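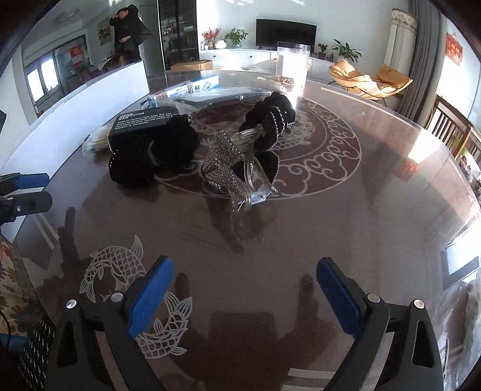 Figure 6.1 Glass top with small items still on it

6 Clearing and cleaning the glass top

This section applies to all Zellimura round tables supplied with a loose glass top over a decorated wood surface. If your table was delivered without glass, go to section 7.

The glass is not fixed to the table. It is held in place by its own weight and by the clear discs you fitted in section 3. Small items left on the glass are the usual cause of scratches, so clear the table fully before you wipe it.

6.1 What you need

Two soft lint-free cloths
A shallow tray or box lid for small items
A bowl of lukewarm water with a little washing-up liquid
A spare clear disc from the fittings bag (part 151), if one is missing

Do not use scouring pads, powder cleaners or anything containing ammonia.

6.2 Clearing the table

1. Put the tray on a chair or side table next to you. Do not stand it on the glass.

2. Take off tall containers first. Hold them near the bottom and lift straight up. If a container has liquid in it, carry it away upright and dry the base before you put it down elsewhere.

3. Pick up hair clips, brooches and anything else trimmed with stones. Lift these clear of the surface. Do not slide them. Rhinestones and metal settings can mark glass even under light pressure.

4. Move boxed goods and packets. Grit collects under cardboard, so lift boxes too.

5. Fold spectacles and put them in a case, or set them in the tray with the lenses facing up.

6. Take soft items last. Plush figures and fabric ornaments will not scratch the glass by themselves, but check for beads or stones sewn near the base.

Note: Keep small loose parts such as clips, beads and cotton swabs out of reach of young children while the table is being cleared.

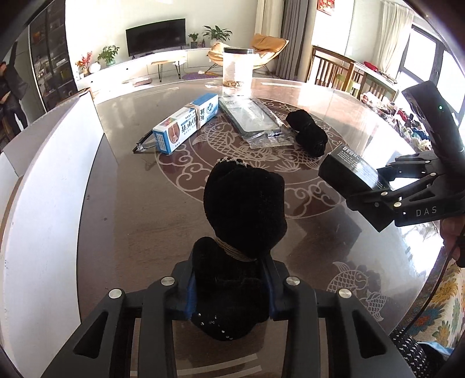

Figure 6.2 Lift soft ornaments as well as boxes. The plush figure shown has small rhinestones near its base

6.3 Wiping the glass

1. Brush off crumbs and dust with a dry cloth, working from the middle to the rim.

2. Dip the second cloth in the bowl and wring it out well. It should be damp and should not drip.

3. Wipe in straight strokes across the table, then go once round the rim.

4. Dry the glass at once with the first cloth, turned to a clean side.

5. Bend down and look across the surface towards a window. Smears show up best against reflected daylight. Go over any that remain.

6. Leave the table for 10 minutes before you put anything back.

CAUTION: Do not pour or spray water on the glass. Water that runs over the rim can get under the top and stain the fish and cloud pattern on the wood. Staining of this kind is not covered by the guarantee.

6.4 If moisture gets under the glass

A misty patch under the glass means that damp is trapped there. Do not use a hairdryer.

1. Clear the table as in 6.2.

2. With a second adult, lift the glass straight up, keeping it level, and carry it to a bed or carpeted floor. Lay it flat on a blanket.

3. Blot the wood with a dry cloth. Do not rub the pattern.

4. Leave the wood uncovered for 20 hours in a room with normal heating.

5. Check that all the clear discs are in place and replace any that have gone cloudy or flat.

6. Lower the glass on to the discs and turn it until the overhang is even all the way round.

WARNING: The glass is heavy. Never lift it alone, and never lift it with items on top. Wear shoes and gloves. If you find a chip or crack in the rim, stop using the table and contact the Serkik spares desk.

6.5 Putting things back

Wipe the bottom of each item with a dry cloth first. Stick felt pads (Prumitz 2 mm or similar) under vases and pots that have unglazed bases. Place heavy items near the middle, over the round medallion, and keep the rim clear. Plants that need regular watering should stand on a cabinet or shelf instead.

Do not leave printed plastic bags lying on the glass for long periods. Some inks transfer to the surface in warm weather. If this happens, wipe the mark with a cloth dampened with white vinegar, then with plain water, and dry.

For leg adjustment and levelling, see section 8.

Section 6 revised June 29, 2022. Text: Marietjie Nkosi, Serkik customer guides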